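4.2 Grasp perception for flexible packaging

Glossy film is difficult for the wrist camera. Glare can wash out both print and colour, and the outline of a bag is bunched where the fingers close on it (Figure 3).
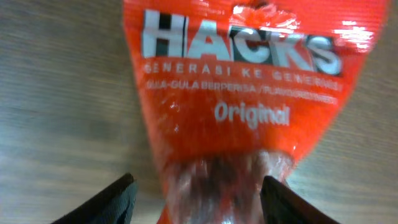 Figure 3. Wrist view of a sweet bag held at its gathered neck. The large lettering stays sharper than the folds between the fingers.

4.3 Grasp monitoring in Foltum

The Foltum controller therefore treats the printed panel and the neck as separate regions. Printed features are tracked to estimate the pose of the bag, while the neck region is used only to check that material remains between the fingers. Pixels close to saturation are masked before matching. If fewer than 15 features survive, the planner holds its last pose estimate and slows the arm — it does not open the gripper.

The tracker was tuned on 2,000 wrist images labelled at Pillham by Marama Trevaskis and Declan Whiteley. A further 40 were set aside for checking the mask threshold.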